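Interior Finishes, Unit 2
Conall Egan, 29 Oct 2018

Where two floors meet

Most complaints about new floors concern the joint between two materials. Before next week, read page 166 of the course reader and bring your notes on the Hindon job.

Decide three things first: where the line falls, which way the carpet runs, and how the edge is held down. Set the line with a chalked string – never by eye.
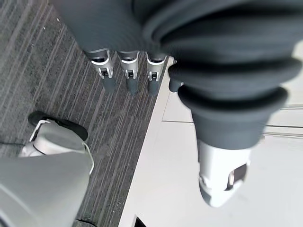
Carpet direction is usually settled by the longest wall. Stripes make the choice harder, as any drift shows up against the joint. With a fine gray stripe like this one next to smooth white flooring, the edge has to be dead straight. Note the specks and bits of debris on the carpet too, and vacuum before you judge a seam.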